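Ledham Support Desk
Ticket subject: Hand-held gripper demonstrations rejected during import
Product: Oretti demonstration kit, two-finger hand-held gripper
Customer site: Ostapchuk training cell
Priority: Normal
Status: Resolved, monitoring

Reported problem

The customer reports that demonstrations recorded by hand with the Oretti gripper are being rejected when imported into Drondus. Of 400 demonstrations submitted in May, 280 were accepted. The remainder were returned with the message "finger width not available." The operators state that the task was performed in the same manner throughout and that no change was made to the station.

Initial response

The customer was asked to supply the import log, the calibration file for each gripper, and a selection of rejected demonstrations. The customer was also asked to confirm whether the same gripper had been used for all recordings.

Customer reply

Two grippers are in use and are exchanged between operators at the start of each shift. Calibration files were created when the kit was delivered. The finger pads on gripper 2 were replaced afterward, and calibration was not repeated. Files are attached.

Analysis

Drondus calculates the opening of the gripper from the distance between the markers on the fingers. The calculated value is compared with the range stored in the calibration file. A value outside that range is discarded, and a demonstration is rejected when too many values in sequence have been discarded.

Nearly all of the rejected demonstrations were recorded with gripper 2. The stored closed position for that gripper no longer matches the recordings. The import log shows the discarded values grouped at the points where the operator closes the fingers.

A smaller group of rejections came from both grippers and had a different cause. In these, the operator began moving before the recording indicator was steady, and the opening values were absent from the start of the file.

Marker visibility was reviewed as a possible third cause. It was ruled out for the samples supplied.
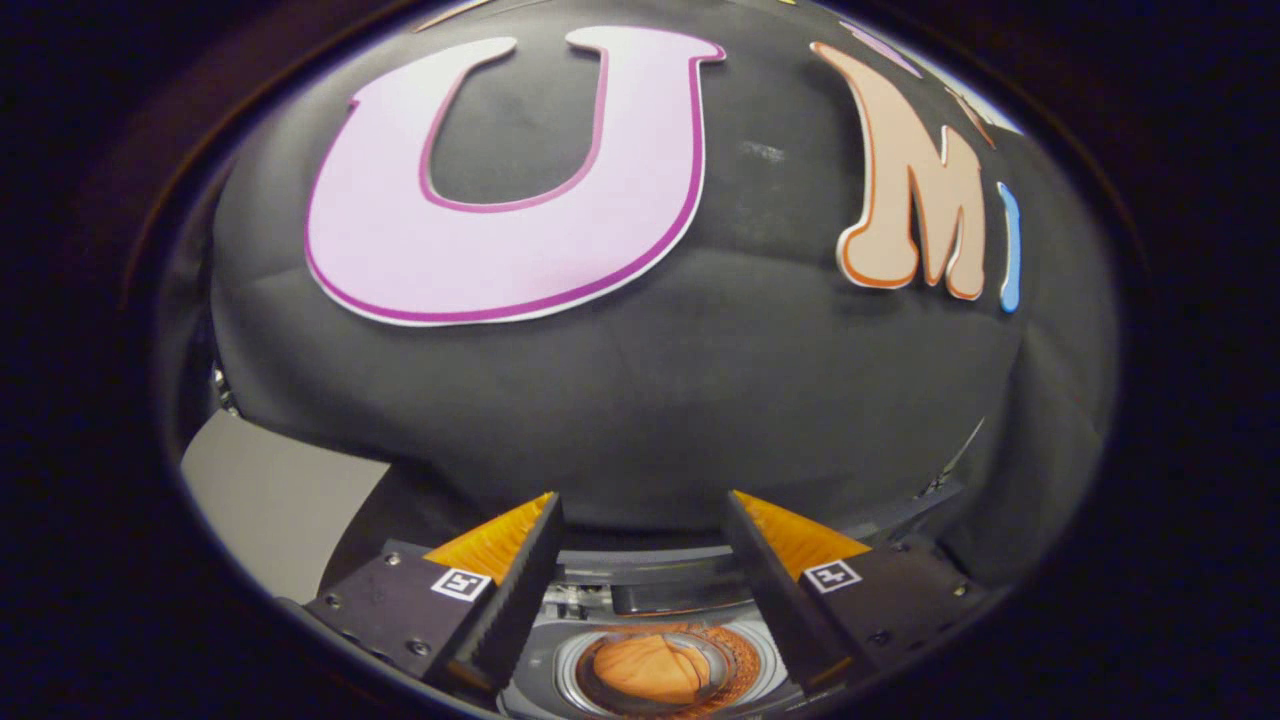
Attachment 2: View from the hand-held gripper, with a marker on each finger and the lettering "UMI" on the black dome.

Corrective action

1. Repeat the open and close calibration for gripper 2 and save the result under a new file name.
2. Import the rejected demonstrations again using the new file.
3. Instruct operators to hold the gripper still until the indicator is steady.
4. Repeat calibration whenever finger pads are replaced.

Result

The customer completed steps 1 and 2 and submitted a first batch of 70 rejected demonstrations from gripper 2. All were accepted. Demonstrations with missing opening values at the start cannot be recovered and should be recorded again.

The ticket will remain under monitoring until the customer has imported the rest of the May recordings.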